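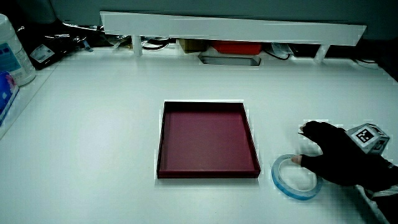
Showing a machine what to do takes more patience than writing the instructions down, according to one of the trainers at Gestby, and the first week is mostly spent unlearning quick movements. The trainer said new starters tend to snatch at things, and a snatch is hard for the software to follow.

The company has begun the second stage of its Tridholm project, in which people carry out small table jobs by hand while wearing a glove with a marker cube on the back. A camera follows the cube and works out where the hand is and which way it is turned. The record is later used to teach a robot arm the same job.

The present set of jobs is built on a tray and a few everyday items, among them a roll of light-blue tape. Each item has to be picked up, moved and put down again in a given place. A trainer repeats each job 200 times, with the starting position changed between tries, before it is passed on. The first stage, which ended in October, used 30 repeats per job, and Gestby said that was too few for the arm to cope when an object lay at an odd angle.

Tries in which the marker is hidden from the camera are thrown out. In the first batch of the new stage, 32 tries out of 230 were lost in this way, most of them when the wrist rolled too far over. Trainers are now asked to keep the back of the hand turned up where the job allows it.

The Tridholm work also includes remote control, where the trainer drives the arm directly with a pair of handles supplied by Trirnier. This gives a record that matches the arm's own joints, but it is slower, and trainers tire sooner. Gestby plans to keep both methods for the time being – hand recordings for picking and placing, remote control for anything that needs a steady push, such as closing a lid.

Morrison, which packs small parts for repair shops, will be the first outside firm to try an arm taught in this way. Its trial will cover one packing bench and one shift. No change to staffing is planned while it runs, the firm said.

Gestby has not set an end date for the second stage. A short report on the hand recordings will be put on the project page once the present set of jobs is finished.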